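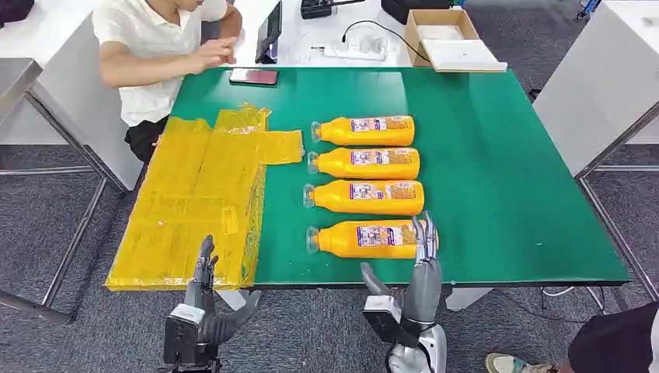

Jeldale Packing Hall
Minutes of the Monthly Operations Meeting
Held in the Brondwood Room, Mon 25 December

1. Minutes of the previous meeting
The minutes of the previous meeting were approved without changes.

2. Matters arising
The floor markings by the loading door have been repainted. The second label printer remains out of service, and the item was carried forward.

3. Bottle packing, Trumer order
The meeting reviewed the packing of the orange bottles at the green-topped tables. It was agreed that bottles will continue to be laid on their sides, parallel, with all caps facing the same way, before they are packed. Labels are to be checked at this stage. Any bottle with a torn or crooked label is to be set aside and entered on the reject sheet by the end of the shift.

The order stands at 2000 bottles. Cartons will hold 18, and the last carton may go out part-filled if the packing slip states the quantity.

4. Yellow wrapping
Several members raised the space taken up by packages in yellow plastic when these are laid flat beside the bottles. Packages should be kept fully on the tabletop and clear of the front corners — this applies to both shifts. A proposal to move all wrapping to a separate table was discussed and deferred until the new layout is drawn up.

5. Supplies
Tape is running low. An order for 32 rolls was approved, to be placed with Vida on the usual terms. The meeting declined a request for a second tape dispenser at each table.

6. Table surfaces
Tabletops are to be wiped down at the close of each shift with the approved cleaner only. The cleaning log was found to have 2 missing entries for September, and shift leads were asked to complete them.

7. Other business
The wall clock in the hall is running slow and will be replaced.

The date of the next meeting will be posted on the notice board.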